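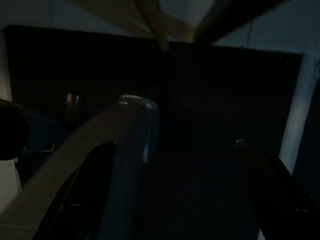 Photo: Inger Arnardóttir / Bimero

4. Materials and Sorting Procedure

4.1 Composition of the heaps

The material came from the Tikow repair room, where small electrical goods are taken apart and where spare parts are unpacked on the same tables. Loose parts and packaging were collected together over the working week and left unsorted until Sunday. Each heap was then tipped onto a tray-like base at one end of a table. The sorter worked toward the other end, where a tray was placed for reusable items. A stretch of tabletop between the two was left mostly clear as a working area.

We distinguish between rigid parts, flexible packaging and containers. Rigid parts include housings, curved plastic covers, connectors and handheld devices. Flexible packaging includes bags, wrappers and sheets, whether flat, crumpled or knotted. Containers are bottles, cups, tubes and cylinders that stand upright without support. Rolls of tape did not fit well in any class and were recorded as rigid parts if the roll kept its ring shape. A bag with contents was entered under its contents once opened, and as flexible packaging if it was left closed.

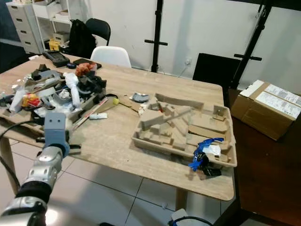
Figure 4. Heap of mixed parts and packaging before sorting, with an empty molded-pulp tray on the right half of the table.

The heap in Figure 4 shows the overlap that made first-pass classification slow. Clear and white film is wrapped around a pale ring-shaped roll near the center, and a knotted white bag lies on the right portion of the pile, next to a cluster of black parts. An orange-red bundle is visible through its clear bag behind them, so its color can be coded without opening it. The same does not hold for items under the crumpled sheet at the front, which were coded only after the sheet was lifted.

4.2 Procedure

Sorters were told to take items in any order, to place each one before reaching for the next, and not to shake the heap. Knots were left tied unless the contents could not be identified by touch. Items that had rolled or slid off the base were treated as part of the heap. Long, thin items were set down in the open area first — they tended to drag film with them when pulled out — and were moved to the tray once free.

A session ended when the base was bare or after 60 minutes. Elínborg Bach and Kolbrún Blöndal coded the records independently. Disagreements were settled by Shahram Khosravi, who had not been present at the sessions. In total, 280 items were coded. Up to four codes could be attached to a single item: class, transparency, dominant color and contact with neighboring items.

4.3 Transparency and low light

Transparency was coded at three levels: opaque, translucent and clear. The distinction between the last two depended strongly on illumination. In the darkest setting, translucent cylinders remained detectable by the sheen on their rounded tops, while their lower bodies gave few usable edges. Small upright objects were often visible only as a faint glint, and the coders could not always separate a small bottle from a cup. Such cases were entered as "container, unspecified" and kept in the totals.

Film presented the opposite difficulty. Under room lighting, creases in clear sheets produced highlights that were easy to see but did not follow the outline of the sheet. We therefore coded the extent of a sheet from its free edges alone, following the convention used in the Candis inventory. Where no free edge could be found, extent was left blank.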